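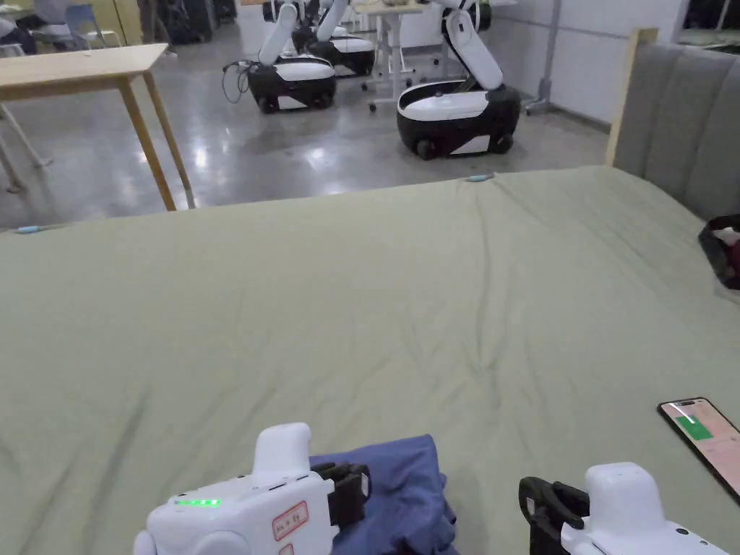 Prostidard held its summer open day in July, and I drove over to Multhorpe for the afternoon session. The company sells sheets, blankets and towels to small hotels and guest houses, and it also runs a wash and repair service for the same customers. I have bought from them for years for our own place and had never seen the building. It is the long one at the end of the road behind the feed store. Parking was on the grass, and the sign for it was easy to miss coming from the highway side.

Check-in was at a table inside the loading door. They gave out a name sticker, a folded map and a card of fabric swatches. The tour started at 2 and went through the building in the order the linen does, beginning with incoming bags and ending at the shipping shelves. Our guide was Cauã Rocha, who manages the finishing side. He spoke clearly over the noise and let people stop and touch things.

Sorting and washing

Bags come in on carts and get emptied onto a waist-high table. Whites are split from colors first, then sheets from towels. Anything with a stain goes into its own bin with a paper tag saying what the stain is, if the customer knows. Rocha asked us all to write on the tags more often. Makeup and sunscreen were the ones he mentioned most, and sunscreen is the worse of the two on white cotton. He told us to skip bleach on it, which can turn the mark orange.

The washroom was loud and very warm, and we did not stay long. I wanted to ask about water softening but could not hear well enough to have a conversation. The handout says they changed their detergent last year to one with no perfume. I had noticed that on our own sheets and was glad to see the reason written down.

Folding and bed fitting

I spent most of my time in the fitting and folding area. It is a big room with a polished gray concrete floor, and the beds there are made up with stock from the current range. The one I stood at was wide and had a sage-green sheet on it, with light-blue clips on the far edge. There was a folded blue cloth on top, a muted denim sort of blue. I liked the two colors together and have written down both swatch names for our back bedroom.

The green is from the Sesard line, the matte cotton they brought in to replace the old sateen. It is soft and does not shine. It does show creases, and there was a long diagonal one across the bed when I was there. I asked about that. Rocha said Sesard is meant to be used without ironing and that the creases relax after a night on the mattress if the sheet comes out of the dryer promptly. Left sitting in a hot drum, it keeps every fold. I can believe it from my experience with their pillowcases.

He then took a flat sheet and showed us how they fold for shelving. The steps, as I wrote them down:

Lay the sheet out on the bed and smooth it from the middle toward the edges.
Bring the top hem down to the bottom hem and line up the corners before touching the middle.
Fold in half again the same way.
Turn the side edges in to the center, then close it like a book.
Put it on the shelf with the closed edge facing out.

At home we have always folded in the air with two people, one at each end. Doing it flat on the bed is slower for the first few sheets, and after that I thought it was easier on the arms. The stacks also come out the same width, so they sit properly on a linen closet shelf.

Blankets were next. The thin cotton ones get folded in thirds. The thicker Pan blanket is rolled instead, with the fringe tucked inside. I had Pan blankets on my list before the visit and took them off after handling one. They are heavy, and the weave is open enough to catch on a ring or a watch. Someone else in the group had bought a set and said guests like them, so this may just be me.

Repairs

The mending room is small and only part of the group fit in at once. Torn hems and loose corner elastic make up most of the work. They patch towels only if the customer asks. The charge for new elastic on a fitted sheet is $4, well under the price of a replacement, and I will be sending in the pile from our hall closet. The turnaround is 2 weeks.

I was interested to see that they re-cut worn king sheets into crib sheets and pillowcases. You have to ask for this when you send the bag. It is not on the order form, though Rocha said it should be by fall.

Shipping shelves and the seconds table

Finished linen is shelved by customer, with a printed card at the front of each section. They have 700 accounts, most of them places smaller than ours. The aisles are narrow and we went through in single file.

Seconds were on sale near the exit. These were mostly sheets with a crooked hem or a slight color mismatch. I bought a green fitted sheet and a bundle of hand towels. Payment was cash or check, and the card reader was down for the whole afternoon, so bring cash if you go. The good sizes went early.

Practical notes

The tour is on flat ground except for a step into the mending room. Wear light clothes for the washroom. Coffee and lemonade were free, there was no food, and the closest place to eat is the diner back by the highway – it closes at three. The next open day is planned for the winter, and the sign-up sheet goes out with the regular order mailing. Ask for the swatch card if they do not hand you one.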